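Saarela - Convocatoria de participantes
Estudio sobre clasificación de especias y condimentos en recipientes abiertos
Referencia interna: Julberg 2

Saarela busca personas adultas para un estudio de organización de despensa. El objeto del trabajo es comparar criterios de agrupación de tarros de cocina (por tamaño, por color de tapa, por contenido) y medir cómo influye cada criterio en la localización posterior de un producto concreto. Los resultados se emplearán en la revisión de la línea de cajas Doris.

Tarea
Cada participante recibe un conjunto de tarros y frascos cerrados sobre una mesa y los distribuye en cajas de plástico translúcido, según una instrucción escrita. A continuación se le pide que localice productos determinados y los devuelva a su caja. La sesión dura 45 minutos, con una pausa a mitad. No se abren los envases ni se prueba su contenido. 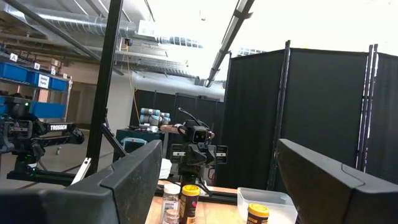
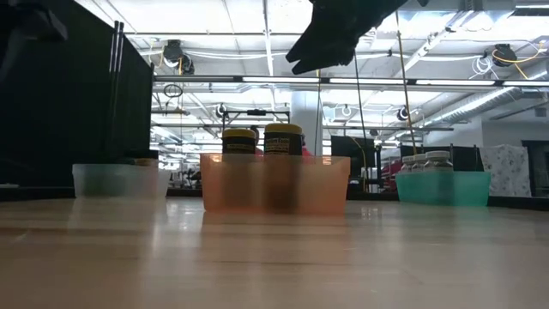 Tarros con tapa amarilla y con tapa blanca, y cajas translúcidas, sobre la mesa de madera clara.

Los envases difieren en altura, diámetro y tipo de tapa. Parte del material lleva etiqueta impresa; la lectura de etiquetas a distancia de brazo forma parte de la prueba. La asignación de productos a cajas cambia de una sesión a otra.

Requisitos
- Edad mínima de 18 años.
- Visión normal o corregida. Quien use gafas de lectura debe traerlas.
- Distinción de colores sin dificultad, en particular entre naranja y verde azulado.
- Movilidad suficiente en ambas manos para levantar y colocar tarros de cocina.
- Comprensión de instrucciones escritas en español.

No se exige experiencia en cocina ni en almacén. Quedan excluidas las personas que hayan participado en la fase anterior del estudio.

Condiciones
Se ofrecen 35 plazas. Cada participante realiza dos sesiones en días distintos y percibe 35 euros por sesión completada. El pago se efectúa por transferencia al término de la segunda - las sesiones interrumpidas por causa técnica se abonan íntegras. Los desplazamientos no se reembolsan.

Lugar y horario
Nave de Umwood, entrada lateral. Las sesiones se celebran durante octubre, entre las 9:00 y las 14:00. Hay aparcamiento para bicicletas junto a la puerta.

Inscripción
Las solicitudes se presentan mediante el formulario de la web, indicando disponibilidad horaria y mano dominante. La coordinación corresponde a Jaruwan Wattanapong; las consultas sobre pagos, a Szabolcs Juhász. Las plazas se adjudican por orden de recepción y la confirmación se envía por correo electrónico con la hora asignada.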